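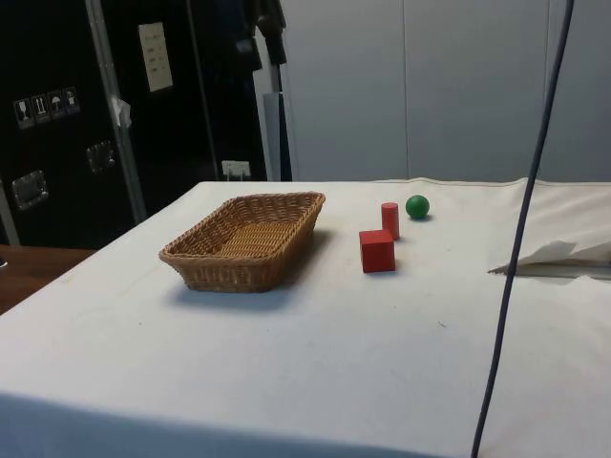

Toy library talk, Bramside — notes, 2019-11-06

Open with the numbers. 1,788 loans last year, up from the year before. Don't read the whole table out, it's in the handout.

Who we are. Shared room at the Gilani Center, open two afternoons. 200 families on the books, maybe half of them active. Ask for hands: who has a toy library near them? Wait for it.

Why people join. Rent went up, flats got smaller, no closet space. Kids lose interest in a toy after a few weeks anyway. Also grandparents! Big group for us, forgot them last time I gave this talk.

How a loan works
Pick up to four items, keep them three weeks. One renewal by phone. No late fees since October — returns went UP after we dropped them. Somebody will ask why. Say we don't really know, our guess is people stopped hiding from us.

Cleaning. Keep this short, last time it ate ten minutes. Hard toys get soap and water, then air dry overnight. Cloth goes in the machine. Puzzles get a wipe and a peice count before they go back on the shelf.

Missing parts. Used to pull the whole set. Now we tag it "one short" and lend it anyway, most parents fine with that. Blocks especially, who cares if a block is gone. Board games are different, show the tag from the Astano game, gets a laugh.

Money
Membership is $30 a year, free if you ask, no form. Roughly 50 families ask. Lullorberg branch tried a sliding scale, too much paperwork, went back to flat. Shelving was donated, insurance is the big bill — get quotes early, get more then one.

What I'd do differently: fewer giant plastic things. They fill the room and go out twice a year. Play kitchen is the exception, has a waiting list.

Skip the storage section if under five minutes left. Go to questions.

Handouts on the side table, sign-up sheet next to them. Mention the sheet TWICE.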